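Kitchen arm news, in haste

Quick one this month, as half of us are still catching up after the Clatamville visit. Thanks to everyone who sent bits in. Sorry if yours got squashed.

The kitchen job is moving again. After the long wait for the new gripper fingers, Danilo Catacutan got the arm back up on Monday and we've been teaching it to tidy ever since. Mugs and bowls mostly, plus the food tubs, which everybody hates. 24 good runs in the bag so far. More than that if you count the ones where the person driving sneezed or dropped the hand controller, but we don't count those, they go in the bin folder. Please use the bin folder. Someone has been saving duds in with the good ones and Danilo had to go through the lot by eye.

For anyone new: two ways of showing it what to do. You can take hold of the arm and walk it through the job by hand, which is slow and quite hard on the shoulders, or you sit at the desk and drive it remotely. By hand is better for the fiddly bits, getting a finger through a mug handle gap for instance. Remote is better for anything long. We've gone over to remote for nearly all the tidying now, and kept hand guiding for the start of a new task, when you just want to feel where it can and can't reach. Corners of the worktop are still a pain. So is anything close to the blinds.
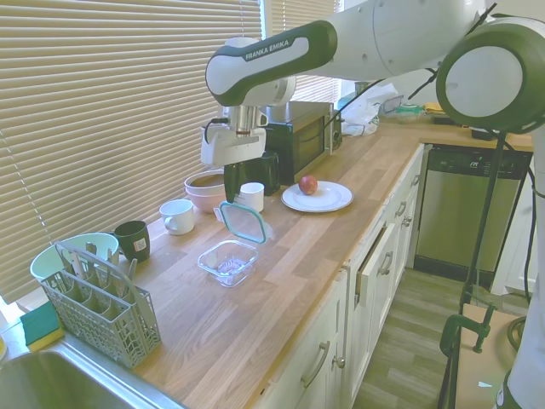

Noel Mercado has rewritten the driving notes and they are much better. Shorter, too. Main changes, as far as I can make out from his scrawl:

Come straight down on a mug. Don't sneak in from the side, the arm copies the sneaking and then does it ten times worse.

Stop for a breath above the thing before you close the fingers. Noel reckons a two second pause is plenty. Longer and the arm learns to dither.

If you miss, carry on and have another go in the same run. A miss followed by a decent recovery is worth keeping. We used to throw these out — daft, looking back.

Move things about between runs. Not just an inch to the left either. Swap the mugs over, turn the handles round, put a bowl somewhere stupid.

And talk to whoever is minding the stop button! They can't see your face from there.

On software, we've moved the recording over to Fasten, which is less bother than the old set-up and names the files for you. It does fall over if you start a run before the arm has gone to its home position, so wait for the beep. Castillo is still what we use for playback. Yes it's ugly. No we are not changing it before the summer, there's enough going on.

First try at letting the arm go on its own was Thursday-ish teatime, low speed, everyone stood well back. It got a mug up and put it down again more or less where it was meant to go. Then it went for the same mug again. And again. Danilo thinks it hasn't seen enough runs that carry on to a second object, so the next batch will all be 2 objects or more, no singles please.

Driving slots. We need 4 more people who can do an hour each, mornings best. No experience needed, you get a practise go first with the soft blocks and Noel sits with you. If you've done it before and your wrists were sore after, say so, there's a better arm rest come from Lovley and it does help. Sheet is on the door as usual, or catch me at lunch.

Still to sort: who has the spare key for the controller cupboard. It was on the hook. It is not on the hook.

More next month, hopefully with the arm managing a second mug.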